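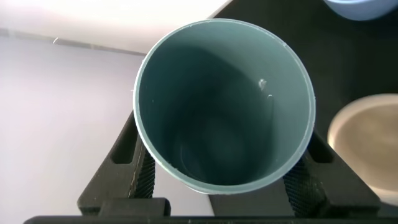
How can a shared house or student kitchen keep its cups in use for longer?
Check the rims by eye and by finger every few weeks, wash the cups so that they do not knock together, and store them standing apart instead of stacked.

Student project report
Reusable cups in the student kitchen: wear, colour and storage
Hajar Kabbaj and Li-hua Kwan
May 11, 2022

1. Background

Our residence, Udorberg House, stopped buying paper cups last year. The kitchen received 43 reusable cups in several colours, and they are used by everybody on our floor. After some time the residents began to complain that the cups look old. In our project, which we called Semora, we wanted to learn where the wear begins and if the way of storing has an influence on it.

2. What we looked at

We did not have laboratory equipment, so we worked with our eyes, a desk lamp and a notebook. For each cup we wrote down the colour, the state of the rim, and any marks on the inner wall. The rim is the part which touches the lips, so we gave it the most attention. We also asked the residents to fill in a short form, and received 235 entries during the term. Many entries said only "fine" - we kept them anyway.

The teal cup is a good case for explaining our categories. It has small nicks and pale specks along the rim, and there is a white fleck on the inner wall. We could not decide from looking if such a fleck is residue or a scuff, so in our table it is under "mark, not known". The rim we put under "light wear".

3. Colour

Pale specks are easy to see on a dark colour, and much harder on cream. At first we believed that the darker cups are of worse quality. Later we understood that our method was maybe not fair to them. For this reason we put cups of different colours on a black cloth, with white behind, and looked at them again from the same side.

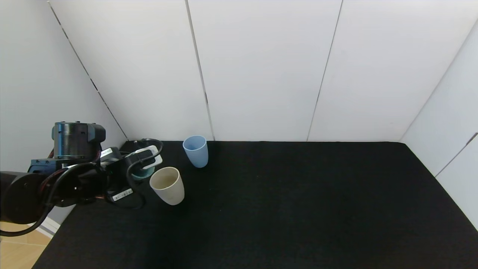 The second look changed our opinion about the cream cups. When we turned them slowly under the lamp, we found nicks which we had missed in the first round, and we corrected 3 entries in the table. The light blue cups stayed in the same category as before.

4. Storage

Before the project the cups were stacked in one high tower beside the sink. We think the rims rub on the inner wall of the next cup, but we cannot prove it with our data. We moved them to an open shelf from Worari, where they stand in one layer. It takes more room, and two residents were not happy to lose the place for their cereal.

5. Open points

The term was too short to compare the shelf with the tower properly. Next group should mark the bottom of every cup with a number, as we often were not sure which cup we had in the hand. The notebook and the forms are in the grey binder in room 2196.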